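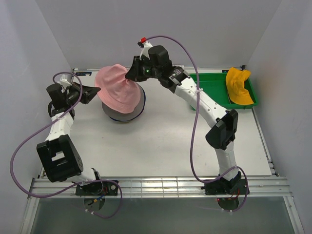 To: hats-and-brims list
Subject: Re: Re: storing cloth bucket hats, brims going floppy
Date: April 1, 2023

Quick one, have to be out the door in ten mins.

Pink is the one I'm keeping. Fabric, wide brim, the fine stitching that goes round and round. Droops a lot but that's the pattern, I like it soft. More on stands below, quoting the earlier message so it makes sense:

> Has anyone found a decent way to store soft bucket hats? I have
> a shelf of them for the Warirstead summer stall and by February
> every brim had a crease in it. I stack them crown into crown,
> five high, in a plastic tub. The straw ones are fine. The cloth
> ones look slept in. Thinking of buying proper hat blocks but
> the Hedlund ones are not cheap and I'd need a lot of them.
> Also, does starch wreck the color? Mine are mostly pinks and
> one yellow.

OK so. Stacking is your problem I think, five is too many for cloth. Two at the most, and stuff the bottom one. Tissue, old t-shirt, whatever.

Don't buy blocks. Not for bucket hats anyway. Any low round thing with a bit of weight will do for putting them out on, so long as it's narrower than the brim. Mine's gray and round, came out of a box of odds and ends from the Drudomcombe sale. If the stand is too wide the brim rides up on one side and you get a tilt. Fine for a stall, people seem to like a bit of a tilt, but don't leave it that way for weeks.

Other thing, how you pick them up. Everybody grabs the brim. Pinch a soft brim in one spot and all the creases run out from there, and if you do it in the same place every time it stays. Take it by the crown, flat hand inside. I tell people at the stall and they do it anyway, so I steam on Sunday nights and don't fight it.

Starch: yes you can, go easy. I use the Kumex spray, the light one, 500 ml can, lasts me a season. Never had a pink fade on me but test the inside of the band first. Can't speak for yellow. Spray from underneath, let it dry on the stand, then iron the brim only, following the rows of stiching round. If you iron across them it puckers.

If it's already creased, steam from a kettle and smooth it with your fingers while its warm. Watch your knuckles. Second go usually gets it.

Tubs are ok if they're wide enough that the brim isn't bent up the sides. Measure the hat first, brim edge to brim edge, then buy the tub. I did it the other way round and now have three very nice tubs full of wool.

Will dig out the pattern for whoever wanted it, it's in the 375 folder somewhere. Or 832. One of them. Remind me if it's not up by next week.

Got to run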